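# Washing and looking after football kit at home

Most of what ruins a football shirt happens between the final whistle and the washing machine. The tips on this page cover shirts, shorts, socks, boots and shin pads, for adults and children.
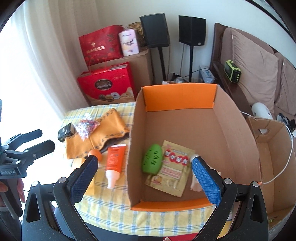 Chiến Lại wrote in to say that he had washed the same Plutham away shirt every week for three seasons at 30 degrees, inside out, and the number on the back was still whole. He puts it down to never using the tumble dryer. We agree with him about the dryer, and most of what follows starts from there.

## Before the wash

Take the kit out of the bag the same evening. Mud can wait until it dries, but sweat can't, and a closed bag will smell by morning.

Let mud dry fully, then knock it off outside with a stiff brush. Rubbing wet mud pushes it further into the cloth. Turn socks the right way round before they go in the basket, as grass and rubber crumb collect in the toes and will block the filter.

Grass stains need treating before the wash. Mix one part white vinegar with two parts cold water, dab it on, leave it for half an hour and rinse. For white shorts, a paste of bicarbonate of soda and water works better. Never mix vinegar with bleach.

Blood comes out with cold water and a little salt if you get to it early. Hot water sets it.

## The wash

- Shirts inside out, 30 degrees, short cycle, low spin.
- Shorts and socks can go at 40.
- Keep dark and white kit apart for the first few washes. Red socks are the worst.
- Use liquid detergent. Powder can leave marks on dark polyester.
- No fabric softener. It coats the fibres and the shirt stops drawing sweat away.
- Do up any zips and fasten Velcro straps.

If a shirt still smells after washing, soak it for an hour in a bowl of cold water with a cup of white vinegar, then wash it again as normal. Older goalkeeper tops with foam at the elbows may need this done twice.

A full team set is too much for one load. We do the Fanis under-elevens' kit in three, and it comes out cleaner than it did in two.

## Drying

Hang shirts by the hem, away from direct sun and off the radiator. Heat cracks printed numbers and makes the badge curl. Polyester dries overnight on an airer in a room with the window open a little.

If a number has started to lift, lay a sheet of baking paper over it and press with a warm iron for ten seconds. Let it cool before you touch it. This won't save one that has already cracked.

## Boots

Bang the soles together outdoors, then clean between the studs with an old toothbrush. Wipe the uppers with a damp cloth and a drop of washing-up liquid. Don't put boots in the machine, as the glue in the sole won't stand it.

Take the insoles out and stuff the boots with newspaper. Change the paper after an hour and again at bedtime. Leather boots want a thin coat of dubbin once a month in winter.

Screw-in studs should come out a few times a season. Put a smear of petroleum jelly on the thread before you screw them back in, or they will rust in place by April.

## Shin pads and gloves

Wash shin pads by hand in warm soapy water and stand them up to dry. Pads with a removable ankle sock are easier, as the sock can go in with the rest.

Goalkeeper gloves should be rinsed in lukewarm water after each match and squeezed, not wrung. Dry them slowly and store them with the palms apart, or the latex sticks and tears.

## Storing it over the summer

Wash everything first, even what looks clean. Fold shirts with the number on the outside so that it doesn't stick to itself. Cardboard boxes are fine in a dry cupboard, but use a lidded plastic one in a garage or shed.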